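Ticket 955: Navy stripes, formerly white shirt
Status: Closed (customer satisfied, more or less)
Product: Jemden long-sleeve, white with broad navy stripes
Opened by: Malachy Horgan
Handled by: Hoi-yan Lam, Jemden aftercare
Opened: April 25, 2024

Problem as reported
The white stripes on my shirt are no longer fully committed to being white. After the second wash they have gone the color of skim milk, with a bluish edge wherever they meet the navy. Also, when I lay the shirt flat, the side seams wander toward the front as if they had somewhere to be. I paid $39 for horizontal stripes and would like them to stay that way.

Hoi-yan Lam replied
Hello Malachy, sorry about the shirt. Two separate things here, so I'll take them one at a time. Could you tell me the wash temperature, the detergent, what else was in the load, and how it was dried? Please be frank. We have heard everything.

Malachy Horgan replied
Warm. Peltex, the powder kind, one scoop and then a bit more. Also in the load: two bath towels, a pair of jeans, and some dish towels that came with the apartment and may predate it. Dried in the Kofler on the setting marked with the sun. I assumed the sun was a good sign.

Hoi-yan Lam replied
Thank you. The sun is high heat. The care label says cold, similar colors, line dry or low. I do understand that the label is printed in a type size for ants, and I have passed that along again.

Please stop drying it for now. Heat makes stray dye much harder to get out. Then try this:

Wet an inside seam where white meets navy, press it with a white paper towel for one minute, and tell me if anything comes off on the towel.

Malachy Horgan replied
Did the paper towel thing. Very faint blue. Then, in the spirit of inquiry, I did the same with the jeans. The paper towel is now also jeans.

Hoi-yan Lam replied
So we have a second suspect. I'd still like to treat the shirt as if it's bleeding a little on its own account. Is it the wide stripe or the narrow one? We make both, and they were dyed at different places.

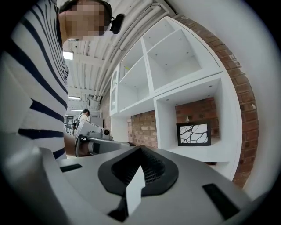

4 min read

Malachy Horgan replied
Wide. White ground, navy stripes, sleeves the same as the body.

Hoi-yan Lam replied
Wide stripe it is. That run was 300 shirts, and yours is the fourth I've had a note about, which is more than I like. The other three were washed cold and had the twisting without the blue. I'm now fairly sure the blue is the jeans and the seams are us.

For the color: fill a sink or bucket with cold water and dissolve oxygen bleach in it, the amount on the packet and no bit more. Do not use chlorine bleach. Put the shirt in by itself and leave it around 20 minutes, then look. If the water is blue, drain it and start over with fresh. When the water stays clear, rinse well and hang it up.

Malachy Horgan replied
First soak: the water went the blue of a public swimming pool. Second soak: a cheaper swimming pool. Third: water. Shirt is hanging over the bath with a hanger through the shoulders like something in a museum. Will report.

Malachy Horgan replied
Reporting. The white is back to about where it was. There's a shadow under the left cuff that I can find and my sister can't, and she was trying. Seams still on the move.

Hoi-yan Lam replied
Good news on the cuff. The seams I can't talk you out of. Jersey that was knitted or cut a little off grain relaxes in the first washes and the sides swing around. You can improve it some: while it's wet, hold the hem at one corner and the opposite shoulder, pull gently, then the same from the other hem corner if it needs it. Lay it flat with the seams where they ought to be and leave it alone. It helps for a wear or two and then the shirt remembers.

Or I can send a replacement. The new run comes from the Drandescombe mill and is due in October. I have washed one myself six times, once with a dish towel of bad character, and the seams stayed put.

Malachy Horgan replied
Replacement, please. Do I send this one back?

Hoi-yan Lam replied
No, keep it. Cold wash, no jeans.

Malachy Horgan replied
The jeans have been moved to their own load and are taking it well. OK to close.

Internal note, H. Lam
Replacement reserved from October stock, same size. Color transfer: customer load. Seam twist: ours, logged against the wide stripe run with the other three. Care label type size raised again. Asked for the sun symbol to be mentioned by name on the help page.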